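Mellberg Enzymatic Cup and Crockery Powder, 600 g tub

Home > Cleaning > Kitchen and Canteen > Stain removers

Tea and coffee leave a brown layer in cups, and normal washing does not take it away. It comes back darker every week, first at the bottom and then up the wall. Mellberg powder is made for this layer. You dissolve it in hot water, you fill the cup, and you wait. No scrubbing is necessary in most cases, and the powder has no perfume, so the next coffee tastes like coffee.

The powder is produced by Zisteck and packed in a tub with a screw lid and a small scoop inside. One level scoop is enough for 2 liters of water.

Suitable for
Glazed ceramic, porcelain, glass, stainless steel and most hard plastics. Also for teapots, measuring jugs, thermos flasks and the drip trays of coffee machines.

Not suitable for
Aluminum, silver, cast iron, bamboo, and lacquered wood. Do not use it on cups with gold or silver decoration, the metal line will become dull. If you are not sure about a hand-painted piece, please test one small place on the foot first.

How to use
Remove loose dirt with water. Put the powder in a bowl or a bucket, add hot water from the tap (not boiling) and stir until the water is clear. Fill the cups to the edge or lay them under the water completely. Normal stains need 20 minutes, old stains can stay over night. Rinse two times with clean water and let dry.
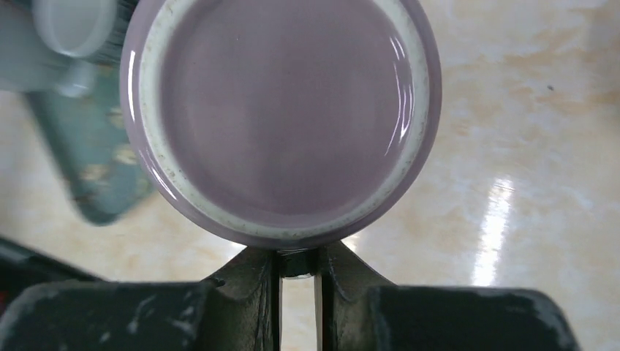
Lilac glaze inside, cream band at the rim with small specks and smudges.

Please look also at the rim and not only at the inside. Many potters leave a band without glaze, and there the clay is more open and holds dirt longer. For such places make a thick paste – one scoop powder with a little water – and put it on with a soft brush. Leave it for 7 minutes, then rinse. Paste should not dry on the clay, because then it leaves a white shadow which you must soak off again.

For canteens and offices
If you clean many cups at the same time, use a flat tub and put the cups on the side so the air can go out. The solution stays active for one working day. After this it can go in the normal drain with plenty of water. Customers with more than one coffee corner usually order the carton with 72 single sachets, article Minami, which saves measuring.
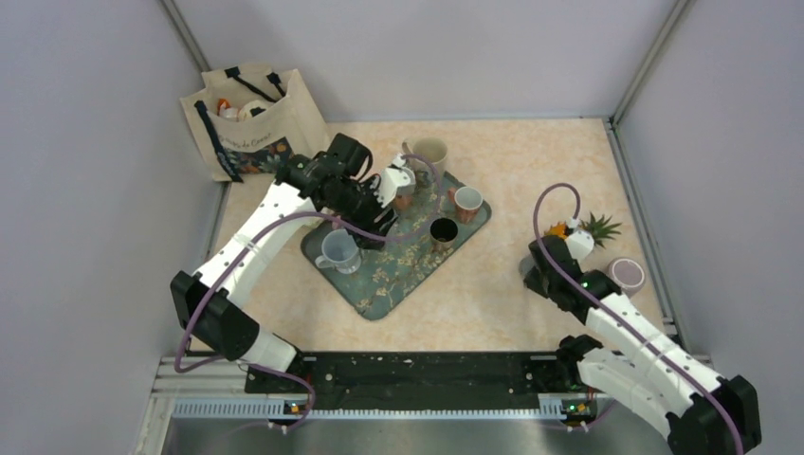
Cups and a clear measuring jug, with a blossom-pattern tray.

Melamine and lacquered trays are better wiped with a cloth and mild soap. They can lose their shine in the solution.

Specifications
Content: 600 g
Dosage: 1 scoop per 2 liters
Form: white powder, dissolves without rest
Perfume: none
Color: none added
Storage: dry, lid closed, away from children
Also available: Nusex brush set, soft and medium

Safety
Irritating for the eyes. Wear gloves if your skin is sensitive. Do not mix with chlorine or with vinegar.

Customer reviews
Ilse Aerts: "My teapot was brown inside since years. Two times soaking and I see the glaze again. The scoop is a bit small for wet fingers."
Faizal Tambunan: "Good for the thermos flasks. For glass I find no difference with the cheap one."

Delivery
Orders placed before Sunday evening leave our warehouse on the next working day. Questions on dosage or larger quantities are answered by Jeanine De Bruijn, use the contact form and mention the article name.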